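Search this site Enter keywords Go

Print this page | E-mail this page

Sunday Rest in the Susow Valley Parishes
Project report, Religion and Society seminar
Clodagh Keogh

1. Question

The third commandment asks for a day to be kept holy, and Catholic teaching has long read this as a call to worship and also to rest. My project looked at the second part. I wanted to know what people who attend Sunday Mass do with the remaining hours of the day, and whether they think of rest as a moral duty or only as a good idea.

I chose the parishes of the Susow valley. There are four of them, and they share two priests. The largest is in Nasilgate, where the stores have been open on Sundays for many years. In Kestero, the smallest, only the gas station opens.

2. Background

Two passages in scripture give two different reasons for the Sabbath. Exodus 20 ties it to creation: God rested on the seventh day. Deuteronomy 5 ties it to slavery in Egypt and says that servants must be able to rest as well. The second reason matters for this report. If rest is owed to the servant, then a person who rests on Sunday by making someone else work has kept only part of the commandment.

The Catechism makes a similar point in its section on Sunday. It allows for work that families or society need, and it warns against making demands on others that would keep them from observing the day. It doesn't give a list of permitted jobs. Older moral handbooks did try to, using the term "servile work," and some of the older people I talked to still used that phrase.
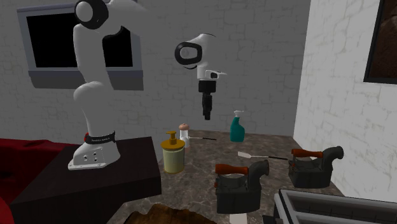
White robot arm over a stone-patterned countertop. Computer rendering.

3. Method

I handed out 400 printed questionnaires after Masses in April. The form had nine questions and one open box. I also held longer interviews with six people, each in the parish hall or at home. The questionnaire asked about paid work, housework, shopping, meals, and screens. It did not ask about age, and I now think it should have.

The seminar limit for the report was 2000 words, so most of the interview material is left out. The full transcript of the longest interview alone runs to 3359 words. It is kept with the project file.

4. What people answered

Most people who returned the form said that they try not to do paid work on Sunday. Far fewer said the same about housework. Laundry was the chore mentioned most often, usually with the remark that no other day was free for it. Several parents wrote that Sunday afternoon is when the school week gets prepared.

Shopping divided the parishes. In Kestero hardly anyone reported it. In Nasilgate it was common, and many of those who shop on Sunday did not connect it with the commandment at all. When I brought up the Deuteronomy passage in the interviews, two people said they had never thought of the cashier as the person the text was talking about.

Cooking was harder to sort. Some counted the Sunday meal as work and some as the best part of the day. In one household these were the answers of two people at the same table.
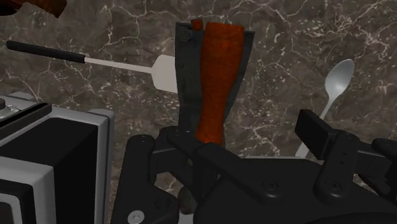

Ludger Vogler disagreed with the way I had set up the question. In his view I was treating rest as a list of things left undone, and the day is supposed to be for something: Mass first, then visiting the sick, then family. He said he had spent plenty of Sundays lying on the couch and would not call any of them holy.

I think the criticism is fair. The form had no question on visiting or on works of mercy, although the Catechism mentions both in connection with Sunday. Some people wrote about them in the open box anyway.

5. People who have to work

The hospital in Nasilgate and the Makhubela bakery both run Sunday shifts. Of the six people interviewed, two work such shifts. The nurse felt no conflict, as care of the sick has always been accepted as a reason. The baker was less sure. He goes to the Saturday evening Mass and takes Monday as his day off, but his children are in school on Monday, so it is a quiet day and a lonely one. He asked me whether a day of rest can be kept by one person. I did not have an answer and have put the question here because I think it is the most important one that came up.

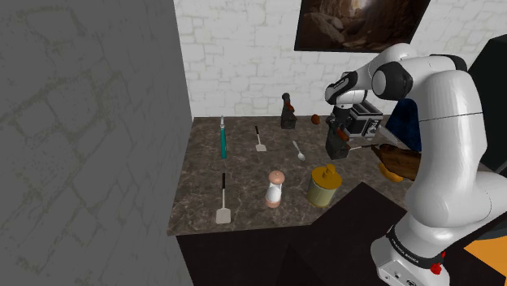
Marbled countertop with a teal-handled utensil; robot arm at right. Computer rendering.

6. Discussion

The results suggest that rest is mostly understood as a private matter. People spoke of needing it, of being tired, of catching up on sleep. They rarely spoke of owing it to anyone. The Deuteronomy reason for the Sabbath seems to be the less familiar one in these parishes, and it would be worth asking whether it is heard in preaching. I did not look at homilies.

The sample covers only people who were at Mass and willing to take a form, so nothing can be said about the valley as a whole. The April date may also have mattered, as spring planting had started in Kestero.

7. Sources

Exodus 20:8–11; Deuteronomy 5:12–15; Mark 2:23–28
Catechism of the Catholic Church, section on the third commandment
Questionnaires and interview notes, project file

Print this page | E-mail this page

Related reports
Grace before meals in three generations
Fasting rules and what became of them
Who rings the bells in Kestero?
Lending without interest: a reading of Leviticus 25
Parish mergers in the Susow valley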